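Zilten Two-Arm Bench Guide
Section 4: Setting up the bottle and cap job

Last changed 21st August, mostly to fix step 6, which I had backward.

By now you should have the table level, both arms bolted to their bases, and the software from Section 3 running without complaints. If an arm still drops when you cut the power, go back and do the brake check first. I skipped it in February and spent the evening looking for a pinched cable that wasn't pinched.

You'll need a handful of small plastic bottles with caps, the two arms, the hand-held gripper, and a free afternoon. I got my bottles from a craft supply place in Rundville, in a bag of 100, and I've barely made a dent.

1. Clamp each arm base to the wooden edge of the table, one on the left and one on the right. Snug is fine. Crank it down and you'll dent the wood (ask me how I know!).

2. Route the cables outward, away from the black work surface. Leave a generous loop at each arm and then move every joint to its limit by hand, slowly, watching the loop the whole time.

3. Set the raised wooden platform at the far side of the table, centered. Both grippers should be able to touch it before you go any further.

4. Lay out the bottles on their sides with a cap near each one. I mix up the label colors so the arms don't get used to one look.

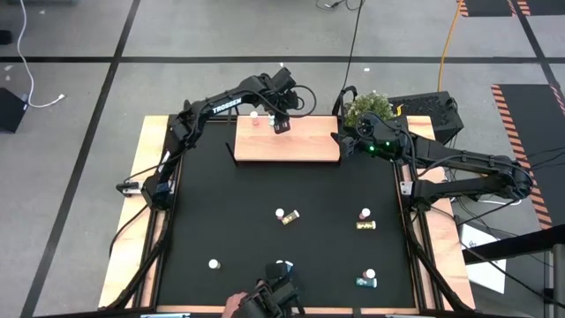
Fig. 4-1. Left arm holding a bottle on the platform, with the hand-held gripper coming in from the front.

5. Bring the left gripper down over a bottle and close it at speed 2. Keep the setting there until you've had a full session with no drops. The slider goes way higher and it is tempting - please don't.

6. Save the platform height before you save the table height. The Rathnayake config file reads them in that order, and if you swap them the arm will try to reach a bottle through the wood.

7. Run the pick without the cap move first. Add the cap move once the plain pick looks boring.

Caution: Keep your free hand off the table while either arm is live. Hold the hand-held gripper by its grip only, and stay where you can reach the stop button.

Note: If the arm stops short of the platform, add 152 to the reach offset and try again. That's what my table wanted. Yours may want something else, so change it a little at a time.

Moving up to pill bottles
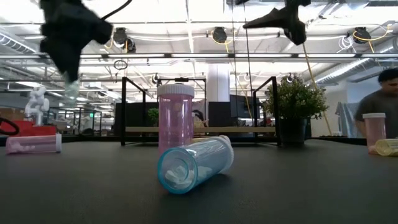
Pill bottles are a whole different mood. They roll, the see-through plastic confuses my depth readings, and a child-resistant cap needs a push as well as a turn, so I'd leave the caps alone at first and just practice picking up and setting down. Start with the upright ones. For a bottle on its side, line the gripper up across the body, close slowly, and wait a beat before you lift.

I use mints for filler. Please don't practice with real medicine, even expired stuff.

If you want to log your runs, the folder holds 1000 before it starts overwriting the oldest. I'm at almost that now, so I copy mine to the Zandesbridge drive at the end of each session. Directions for that are in Section 5, along with how to rename a run you saved under the wrong job.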